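Demonstration collection (handheld gripper)

Category: Robot learning | Data collection methods
Last revised 2026-06-25 by Delwyn Tapsell

Demonstration collection with a handheld gripper is a way of gathering examples for a learning system without using a robot arm. A person carries a gripper fitted with a camera, carries out a task by hand, and the recording is later used to train a control policy. The method belongs to the wider field of imitation learning. It differs from teleoperation, in which the person steers a robot from a distance, and from kinaesthetic teaching, in which the arm itself is pushed through the motion.

Principle

The learning system needs pairs of observations and actions. The observation is normally the camera image, sometimes joined by the measured opening of the fingers. The action is the movement of the gripper over the next short interval, worked out from the path of the device through space. When the same type of gripper and camera is later mounted on an arm, the images the policy receives resemble those in the training set, and the recorded movements can be replayed in the frame of the tool.

Position is recovered either from the camera images, by matching fixed features between successive views, or from an external tracking system. The first needs no installed equipment but fails more often over blank surfaces, where there is little to match. The second is more dependable and ties the work to one room.

Fingers and contact surfaces

Most handheld grippers have two opposed fingers driven by a trigger or a squeeze handle. The contact faces are usually covered to raise friction, with rubber, foam or tape. Tape is cheap and quickly replaced, but it creases and tears with use, and worn edges alter both the grip and the look of the fingertip. 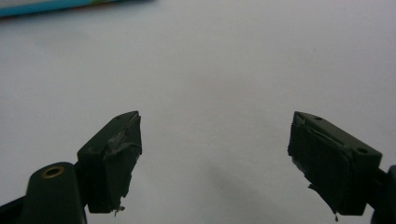
View between the two fingers of a handheld gripper, with worn dark tape on the inner faces.

Because the fingertips stay in view through almost every recording, a policy may come to depend on their appearance. Some groups therefore replace the covering at set intervals. Others leave ordinary wear in the data so that the policy meets it during training — a choice that makes single sessions harder to compare.

Procedure

A session is divided into episodes, each holding one attempt at the task. Start positions are varied by hand or from a printed list. In the Tovon protocol, written for the Te Moana tabletop set, an operator records 100 episodes before the device is recalibrated. Failed attempts are kept in a separate folder and marked by the operator at the time of recording.

The first Te Moana release, made in January, held 603 episodes from 22 operators. A review at Baltlow put 241 of them aside for lost tracking, late starts or missing finger measurements. The remainder were used to train the baseline policy supplied with the Fornero toolkit.

Limitations

A person can move the gripper faster, and at steeper angles, than many arms can follow. Recordings are therefore checked against the reach and speed limits of the intended robot. Force is seldom measured, so tasks that depend on firm pressing are poorly represented. Operators also differ in style, and a set drawn from only a few people may teach habits that have no bearing on the task.

See also: Imitation learning; Teleoperation; Visual odometry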